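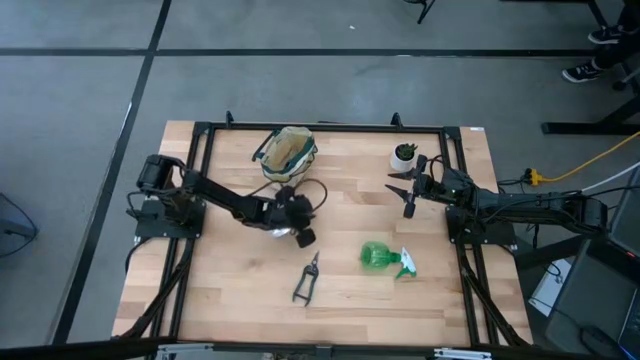 양팔 로봇 셀은 하루에 한 번만 점검해도 되나요?

Milenau에서 들은 대로라면 아침 작업 전에 한 번, 그리고 작업물을 바꿀 때마다 한 번 더 점검합니다. 아침 점검은 고정 나사, 케이블, 손가락, 카메라 순서이고, 작업물을 바꿀 때는 손가락과 카메라만 봅니다.

6월 7일 금요일에 Milenau에 있는 Adska의 작업장을 다녀왔다. 공개 견학은 50분짜리였고, 여러 구역 가운데 한 곳을 골라 설명을 듣는 방식이었다. 나는 Mota라는 이름이 붙은 양팔 셀을 골랐다. 원예용품을 천 가방에 담는 작업을 시키는 셀이다. 로봇을 새로 들일 계획이 있어서 성능보다는 평소에 어떻게 관리하는지를 듣고 싶었다.

역에서 작업장까지는 버스를 탔다. 정류장에서 내려 길을 건너면 바로 정문인데 안내판이 작아서 한 번 지나쳤다. 접수대에서 이름을 적고 출입증을 받았다. 가방은 보관함에 넣어야 하고 필기구는 가지고 들어갈 수 있다.

셀의 바탕은 나무 작업대다. 그 위에 검은 금속 프로파일 틀을 고정하고, 양옆 레일에 받침판을 걸쳐 팔을 한 대씩 올렸다. 설명을 맡은 직원은 팔 자체보다 이 받침판 이야기를 더 오래 했다. 받침판이 조금만 밀려도 저장해 둔 자세가 전부 어긋난다고 한다. 그래서 위치를 맞춘 다음에는 나사 머리와 판에 걸쳐 표시선을 긋고, 아침마다 그 선이 이어져 있는지 본다. 선이 끊어져 보이면 조이기만 하고 끝내지 않는다. 기준 자세로 팔을 보내서 손끝 위치를 다시 잰 뒤에 작업을 시작한다.

나무 상판을 쓰는 것이 괜찮은지 물어보았다. 습도가 바뀌는 철에는 틀의 수평을 다시 잡아야 하고, 올해는 3월에 한 번 했다고 한다. 금속 상판으로 바꿀 계획은 아직 없다고 했다.

다음은 케이블이다. 팔을 따라가는 선은 관절마다 여유를 두어야 하는데, 여유가 너무 많으면 물건이나 반대쪽 팔에 걸린다. 점검할 때는 전원을 켜기 전에 선을 손으로 훑어 눌린 곳이 있는지 확인한다. 그다음 팔을 느린 속도로 끝에서 끝까지 움직여 당겨지는 구간을 찾는다. 손목 쪽 케이블은 2000회 작업마다 상태와 상관없이 교체한다. 점검표에 적힌 누적 횟수는 3547회였으니 다음 교체까지는 아직 여유가 있는 셈이다. 떼어낸 케이블은 버리지 않고 날짜를 붙여 보관하는데, 나중에 어느 지점이 먼저 상하는지 비교하려는 것이라고 했다.
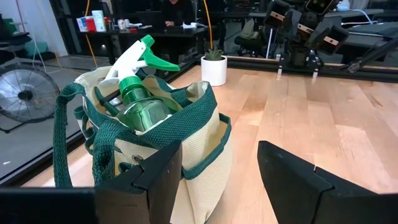
손가락은 소모품으로 취급한다. 표면에 긁힌 자국이 생기는 것은 신경 쓰지 않지만, 끝이 무뎌지거나 이음선이 벌어지면 바로 바꾼다. 한쪽만 바꾸면 물건을 잡을 때 힘이 치우치므로 2개를 같이 바꾸는 것이 이곳의 규칙이다. 교체 후에는 그리퍼를 완전히 닫아 영점을 다시 잡고, 전정가위 손잡이와 분무기 몸통을 차례로 잡아 보게 한다. 하나는 가늘고 하나는 둥글어서 두 가지를 다 놓치지 않으면 통과로 친다.

가방은 생각보다 까다로운 물건이라고 했다. 천이라서 입구 모양이 매번 달라지고, 끈이 손가락 앞으로 넘어오기도 한다. 끈이 걸린 채로 팔이 올라가면 가방이 통째로 끌려온다. 이럴 때 직원은 비상정지를 누르지 않고 일시정지를 건 다음 그리퍼를 조금 열어 끈을 빼낸다. 비상정지를 쓰면 팔을 다시 기준 자세로 보내는 절차부터 밟아야 하기 때문이다. 물론 사람 손이 안에 들어가 있거나 팔끼리 닿으려고 하면 무조건 비상정지다. 이 구분은 벽에 붙은 작업 지침에도 적혀 있었다.

손목 카메라 청소에는 마른 천만 쓴다. 예전에 세정액을 뿌렸다가 렌즈 가장자리에 얼룩이 남은 적이 있다고 한다. 닦은 뒤에는 저장해 둔 기준 화면과 지금 화면을 나란히 띄워 놓고 비교한다. 상판에 반사되는 빛도 이때 확인한다. 반사가 심한 자리에는 물건을 놓지 않거나 조명 방향을 조금 돌린다.

고장 이력도 볼 수 있는지 물었더니 점검표 묶음을 보여 주었다. 가장 많이 적힌 항목은 커넥터 접촉 불량이었고 그다음이 나사 풀림이었다. 모터나 감속기 교체는 보이지 않았다. 커넥터 문제는 선을 바닥에 늘어뜨렸을 때 주로 생겼고, 발에 걸리지 않게 배선을 옮긴 뒤로 줄었다고 한다. 예비품은 Raltthorpe에 있는 창고에서 받는데 주문하고 다음 주에 도착하는 일이 많아서, 손가락과 손목 케이블만큼은 현장에 따로 둔다.

아쉬운 점도 있다. 설명이 길어져서 실제로 받침판을 풀고 다시 맞추는 과정은 보지 못했다. 점검표 양식도 얻어 오고 싶었지만 외부 반출은 안 된다고 해서 항목만 받아 적었다. 주차장은 방문객이 쓸 수 없으니 버스를 타는 편이 낫다. 견학 신청은 접수대에서도 받지만 셀을 고르려면 미리 해 두어야 한다.

돌아와서 적어 둔 항목을 우리 작업 순서에 맞게 옮겨 보는 중이다. 표시선 긋는 방법은 지금 있는 장비의 받침에도 바로 쓸 수 있을 것 같아 다음 정비 때 먼저 해 볼 생각이다.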